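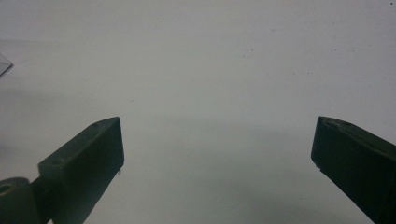

Open jaws over the table at Semwal's open day, Torstead

I went to see the future of work, and it was a person at a table with a pair of handheld grippers. I had paid for parking.

Semwal is a small firm in Torstead that trains robots to tidy things, and once a year it opens the doors. The invitation promised "a live look at skilled automation." I had pictured an arm swinging about behind safety glass. Instead, a young person sat down, took a gripper in each hand and got on with the business of picking up small objects the hard way. The machine would learn from the recordings later. The person was doing the learning now, with fingers that God had replaced for the afternoon with two green blocks.

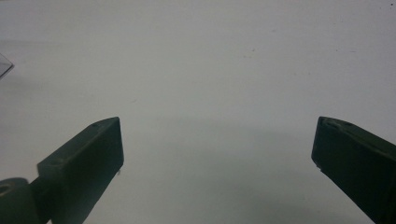
I stayed for 30 minutes, longer than I have watched most movies this year. Our guide, Tímea Medve, told us the system would need 1,144 recordings of this one chore before anyone let a robot near it. They had 196. I did the subtraction in my head, then looked at the person in the chair and felt I should offer them a sandwich.

My complaint is with the word "automation," which was on the banner, the tote bag and the cookies. A dishwasher is automation. You shut the door and go read the paper. What I saw was closer to piano lessons, with the robot as the kid who hasn't shown up yet and a patient adult playing the scales on its behalf. I like piano lessons. I would just put "piano lessons" on the tote bag.

There's money in the difference, too. Plurkeo, the software Semwal hopes to sell in November, will be pitched to warehouses as a way to need fewer hands. Every hand it saves will have been paid for up front by somebody else's hands, squeezing and letting go, and those don't come up in the sales talk. I asked what the job pays. I was given a cookie.

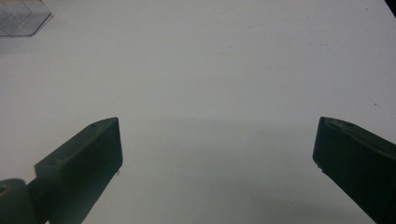
Tamás Szilágyi thinks I'm being unfair, and wrote to tell me so after I grumbled about all this in my newsletter, Cana. Every trade gets taught by showing, he says; apprentices watched masters for centuries and no one called it a scandal. He would rather have a robot that learned from a person than one that learned from a manual, having read the manuals.

Fine. But the apprentice grew up, got the master's bench and bought the master a drink now and then. I don't expect a drink from Plurkeo.

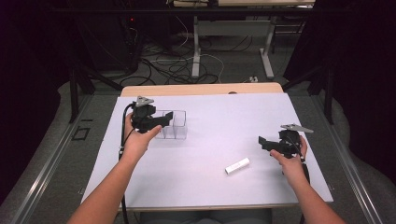 What I would ask for

Put the people on the banner. If a machine learned to sort from 17 workers, print 17 names on the side of it, in letters as large as the logo. Movies do this for the caterers.

Say the pay out loud at the open day, before the cookies. And let visitors have a turn with the grippers. I asked for one and was told the insurance didn't stretch to it, so I went home and tried to get a pea off a plate with two wooden spoons. I managed it on the ninth try. Semwal is welcome to the data.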